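# Cleaning and re-coating a matte white work surface

These steps apply to painted or melamine-faced tops with a matte finish. Do not use them on gloss enamel or bare wood. Working time for a top 240 cm long is 110 minutes, excluding cure.

## Materials

- Dish soap, unscented
- Two microfiber cloths, one kept dry
- Plastic scraper
- Matte water-based sealer, 100 ml
- Foam roller, short nap

## Procedure

1. Clear the top. Bottles and jars leave rings, so wipe their bases before setting them down anywhere else.
2. Vacuum with a brush head. Grit dragged under a cloth will polish a matte finish, and the shiny track cannot be removed.
3. Mix 12 drops of dish soap into a liter of warm water. Wring the cloth until it no longer drips.
4. Wipe in straight, overlapping passes. Turn the cloth after each pass.
5. Dry at once with the second cloth.
6. Check the surface under diffuse light. Look for small dark specks — a soft shadow across the top makes them harder to judge, so move the lamp and look again from the other side. 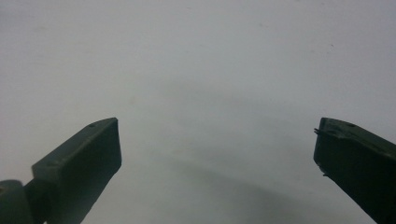
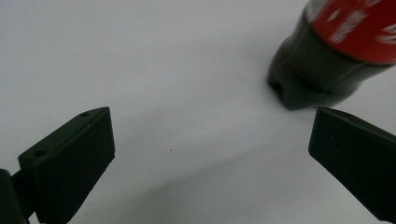

Unnur Vestergaard wrote in to say that step 6 works better with the room lights off and a flashlight laid flat on the top. Raised specks throw a long shadow that way, while stains throw none. She lifts the raised ones with the scraper held nearly flat and leaves the stains for a second wash.

I have added her method to my own routine. It does not replace the lamp check, which shows uneven sheen better.

7. Repeat steps 3 through 5 on any stain that remains. Stop after the second wash. Further rubbing thins the finish.
8. Roll on one thin coat of sealer, working from the far edge toward you. Do not go back over an area that has started to set.
9. Leave the top empty overnight. Put felt or cork under anything heavy for the first week.

Recoat when water stops beading. My own top was last done in February and has not needed it yet.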